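Demavcombe gripper trials

The Demavcombe gripper trials are a series of comparative tests of robot grippers and wrist cameras held at the Demavcombe workshop of Flavoven, a maker of handling equipment for food counters. The series began in January under the direction of Ottilie Trummer and is used to select parts for the company's serving arms.

Background

Flavoven had earlier relied on a single gripper design, the Pornivgate, which was developed for glass jars and rigid tubs. Paper cups proved harder to handle. A grip strong enough to lift a full cup could buckle the wall, while a lighter grip allowed the cup to turn between the fingers. The trials were set up to compare the Pornivgate with a second two-finger design, the Mathur, on the same arm and under the same controller settings.

Method

Each gripper is tested on 7 objects, among them lidded paper cups, which are presented both upright and lying on their sides. An attempt counts as successful when the object is lifted, held for 6 seconds and set down without visible damage. Every object is attempted 50 times with each gripper. A small camera at the wrist records the approach, and its pictures are later compared with the force readings from the fingers.

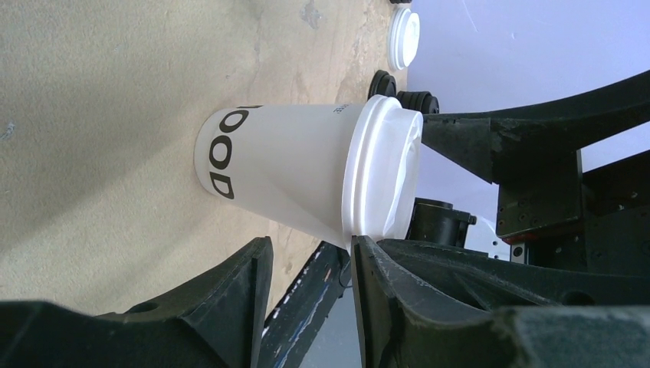

A lidded paper cup seen sideways, with two black gripper fingers, in a wrist camera view.

Cups lying on their sides are treated as a separate class. The body of the cup narrows toward the base, and fingers that close on the tapered part tend to push it forward. The test procedure therefore asks for a grip near the rim, where the lid stiffens the wall. Lids are inspected after each attempt, and a lid that has come loose is recorded as a failure even if the cup itself was held.

Results

The two designs performed alike on rigid containers. On paper cups the Mathur caused less crushing but was slower, taking about 6 seconds longer per attempt. The Pornivgate remained the better choice for heavy objects. A revised procedure, dated 28 September 2026, added a test of wrist camera placement, as the fingers of both grippers can hide the point of contact from view.

See also

Robot end effector
Force control
Wrist-mounted camera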